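Visit report: Edthorpe open day, October 2018

The Edthorpe site opened its ground floor to visitors for the first time since Serkero took over the lease. I attended for the afternoon session. Entry was by sign-in sheet; 243 names were on it when I left.

Cable sorting

Offcuts and patch leads are sorted by colour into shallow trays, one colour family to a tray. The yellow tray held loose coils of yellow cable, and the red-orange one beside it a tangle of blue and light blue. A grey length lay coiled on the floor. Coats go on a light wooden rack directly behind the trays, which seems close for a work area.
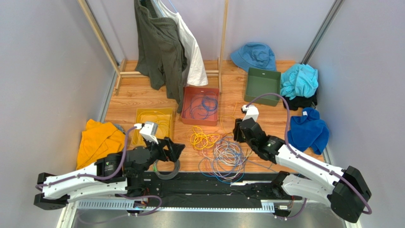
Mixed wire

Sarmīte Krūmiņa, who runs the stores, took questions on unsorted stock. Mixed wire is harder to deal with than cable. Fine strands thread through the heavier loops, and pulling one end tightens the rest. Her advice was to free the outermost loop first and leave the dense centre until last. Pritton supplies the trays in lots of 300.

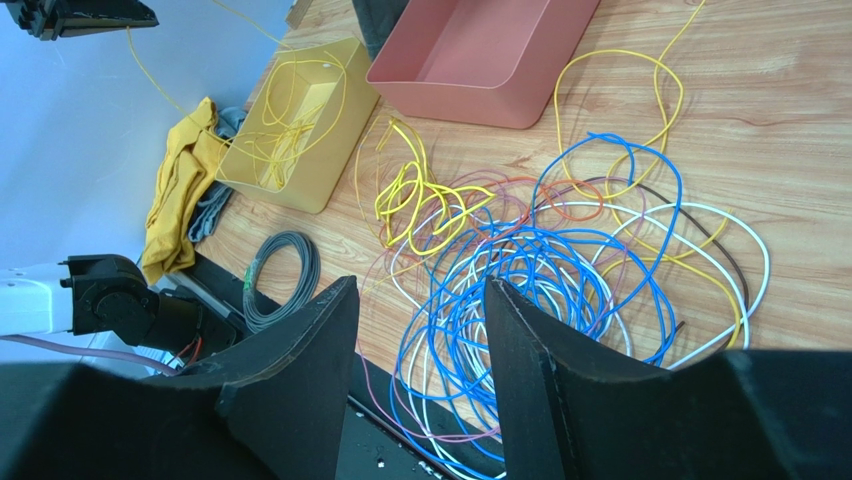

Mixed wire on the table, mostly blue at the centre, with the pink tray empty.

Parking is on the Mandagi side of the building. The next open day is in December, and the upper floor will be included.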